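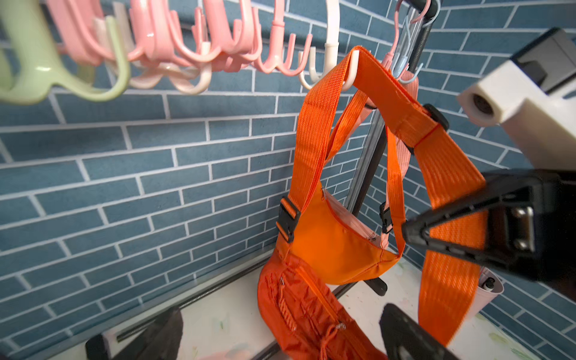 Lurell presents crossbody bag in orange and a small guide for hanging bags at home

Tue 15 September

Lurell, the bag label of the company Clinside, announces today its new crossbody bag for the autumn season. The bag has a crescent shape, a woven nylon strap in bright orange and a light pink lining which shows when the zipper is open. The strap is closed by black plastic buckles, and its length can be changed with a slider of the same black plastic.

The bag was drawn in our studio in May. The first production is 2000 pieces, of which 150 are reserved for the shop Ghiță, where customers can try them before the general sale begins. The strap opens to a length of up to 166 centimeters, so it can be worn over a winter coat as well.

Together with the bag, Lurell gives a small printed guide about storage in the home. Many customers write to us that their bags are lying on a chair or on the floor of the closet, and that the straps become twisted. Our advice is simple. Hang the bag by the strap on a plastic hook with a rounded form, on the same rail where the clothes hangers are. Hooks with several prongs are sold in many colors, like pink, pale green and white, and they can be moved along the rail when more place is needed. Before hanging, please empty the bag and let the zipper a little open, so that the lining takes air.

The guide has 44 pages and was made with the home storage studio Sustgate. It is included with each bag without extra cost, and it can also be asked for separately at Ghiță as long as copies are available.

The bag is on sale from next week. Samples for the press can be requested from the Clinside press office.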